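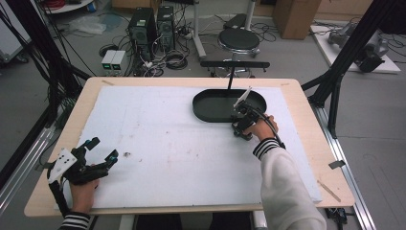 One of the worktables at Hamness, with the black tray on its white board.

I went to the Hamness open day expecting to be sold something, and I wasn't wrong. The invitation promised "a working day among working tables", and I have been to enough of these things to know that a working day usually means a slide show and a biscuit.

Credit where it's due, there was no slide show. Stela Lungu met us at the door, handed out badges (mine said Seema Malhotra, who I gather didn't turn up) and took us straight through to the workroom. It has a grey floor, plain tables and more cable than I would want to sweep round. The tour was meant to start at 10 and very nearly did.

Most of the talk was about surfaces. Hamness fits out small workshops and teaching rooms, and its pitch is that people spend far too much on tabletops. Buy an ordinary table with a pale wooden top, they say, lay a big sheet of white foam board over it, tape it down and get on with your work. When the board gets tired, change the board. I can't fault the sums, although I'd like to hear from a customer who has lived with it for longer than a month.

My doubts are about the wear. Foam board marks if you look at it sternly. The one I stood beside had smudges and specks on it, and when I asked Danylo Antoniuk how long it had been down he said "since March, I think", which I wrote in my notebook with a question mark. Tape is the other thing. It was holding well enough, but tape at the edge of a table is where sleeves catch and crumbs collect, and I have yet to meet the tape that comes off wood cleanly after a summer.
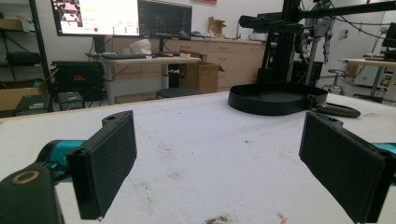 The dirt bothers me more than the tape does. A white top is pleasant to work on because a black tray or a dark tool stands out against it straight away, and I accept that. It also shows every scuff, and once it has a few you stop noticing the new ones. Danylo's answer was that you wipe it. With what, and how often, he couldn't tell me, and Stela said there would be a care sheet. There wasn't one in the folder.

I did like the tray. It is shallow, with a low rim and a flat inside, the kind of thing you could put screws or a sandwich in. I asked the price and was told to see the website.

Lunch was soup, good, and gone by the time the second group came through. Khrystyna Shevchuk gave a short talk afterwards on room layout – sensible stuff about leaving space to walk behind a stool – and ran over by around 75 minutes less than I had feared. The next open day is in March and booking is through Stela.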